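Nekatora Pair handheld grippers: review after one season of use

We bought the Nekatora Pair to collect demonstrations of table tasks for a learning system. Our group is small, and we had been doing the same job by driving the arms directly, which was slow and hard on everyone's shoulders. The Pair is two hand-held grippers, a marker block for the top of each, a head camera mount, two cables and a licence for the recording software. It cost us 1650 dollars before shipping. We have used it since July and now have 2000 usable episodes from it, so this is a fair amount of use but not a lifetime test.

Set-up

The box has everything except the camera. Assembly is a hex key job. The marker blocks slide onto a rail and lock with a thumb screw, and the screw on one of ours was cross-threaded on arrival. Hodel, the shop we ordered from, sent a replacement without any argument.

Calibration takes up most of the first morning. You hold each gripper at a series of poses while the software checks that it can find the marker block, then open and close the jaws fully a few times so it learns the width range. The instructions for the second part are poor. They tell you to "cycle the jaw" and leave out that the jaw has to be fully released before you press save. We got it wrong twice and had to throw out a whole afternoon of data in which every grasp was recorded as half closed.

After that it holds its calibration well. We redo it at the start of each week and the numbers hardly move.

In the hand

The grip is a pistol shape with a trigger. It suits medium and large hands. One of our collectors has small hands and could use it only by shifting her grip lower, and that made the jaws tip forward. Nekatora sells a shorter trigger as an extra. It should be in the box.

Weight is fine for the first hour. Past that you feel it in the forearm, more on the side you use for fine work. We settled on 10 episodes and then a swap between collectors, and the quality of the late episodes went up noticeably.

The cables are my main complaint. They are stiff, they leave the gripper at the back, and they pull toward whichever side they were coiled on. On a reach across the table you have to think about where the cable is going, and that thought shows up in the motion. Learners copy hesitation as happily as they copy anything else.
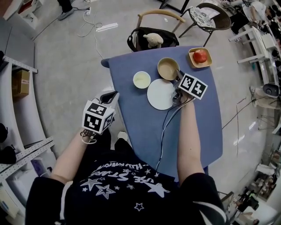 Do you need both grippers, or can you get by with one?

It depends on the tasks. For plain pick and place, one is enough, and Nekatora sells a single for less. For anything where one hand steadies and the other works, you need two, and you should collect with two from the beginning. We tried mixing one-handed and two-handed episodes in the same set and the policy kept leaving its second arm parked.

Tracking

Tracking is good when the head camera can see the blocks. Having markers on several faces of the block helps a lot, as you can turn your wrist a fair way before all of them are lost. It drops out when one hand passes under the other, and when a block is turned edge-on to the camera. The software fills gaps of a few frames and flags anything longer. I would leave the flag threshold at the default. We loosened it to save episodes and ended up with jumps in the hand path that took days to find.

Glossy dishes and low sun are both a nuisance. A cloth on the table cut the glare for us, and a blind on the window did the rest.

Software

The recorder is plain and does what it should. You start and stop an episode with a double squeeze of the trigger, so there is no need to put the gripper down. Each episode is saved with a task label, a collector label and a pass or fail mark.

The review screen is weaker. You can't sort by length, and a very long or very short episode is usually the first sign that something went wrong. We export the list and sort it in a spreadsheet. Export itself is quick, and the format loaded into our training code with a small script.

Compared with the Flestik

We had a Flestik set on loan before this one. It is lighter and the cable is softer — much nicer to hold. Its single flat marker loses tracking as soon as you pour or tilt anything, though, and in our kitchen-type tasks that ruled it out. We also looked at the Kapoor glove, which leaves the fingers free, but what it records doesn't match a two-jaw gripper closely enough for our arms.

Wear so far

The rubber on the jaw tips started to go shiny after the first 700 episodes and small fruit began to slip. New tips are cheap and push on. The printed markers have picked up a few scuffs at the corners but still read. One trigger spring has gone soft. Nothing else has failed.

Would I buy it again

For two-handed table work, yes. If most of your tasks are simple moves from one spot to another, get the single. Order spare tips and the short trigger at the same time, since shipping on small parts costs nearly as much as the parts do. I have asked Nekatora whether a softer cable is planned and was told it is "being looked at". In the meantime we tape ours to the forearm with a loop of slack at the elbow — it helps a bit.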